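A colour to put behind things

Teal went out of fashion in British homes for a long while, and when it came back it was mostly as paint. The mills around Matbridge never stopped selling it as cloth. At Peltwood, the fabric shop in the old market hall, shade 602 has been on the shelf since the place opened, and it still goes out by the roll in February, when people are stuck indoors and start looking hard at their walls.

Most of it is bought to hang flat behind something: a shelf of jugs, a sewing table, a corner where the post gets sorted. A hanging is cheaper than paint and you can take it down. The usual length is 200 cm, which clears a table and leaves enough to turn over at the top for a pole.

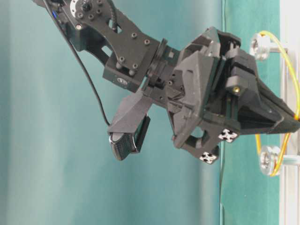 MAUREEN TILBROOK

A backdrop in this sort of blue-green is hardly ever one colour. It can look like washed-out aqua at one side and get much deeper towards the middle, with soft vertical folds adding their own lighter and darker bands. Some people steam the folds out. I leave mine in, as a wall with no variation at all looks like a sheet of card.

Then there is what goes in front. Black keeps its outline well against teal, even when it is matt and full of corners. Grey is quieter. Yellow does the most work for its size, and a single curved yellow tube is plenty. I tried a yellow lampshade at home and had to move it to the landing, but a yellow mug has stayed.

Pale grey-white is the safest neighbour. If the cloth stops short of the wall's end, leave that strip alone and do not try to match it. Cream looks dirty next to teal, and pure white is rather sharp.

Sobczak, the dyers in Ziddale, will do the same blue-green on heavier cotton if you order 9 metres or more. It hangs straighter and costs a good deal extra. For a kitchen I would stay with the light one, which goes through an ordinary wash and dries overnight on a rail.

Wash it once before hemming. Mine shrank at the bottom and I had to let it down again, so there is a faint line where the old fold was. It sits behind the bread bin.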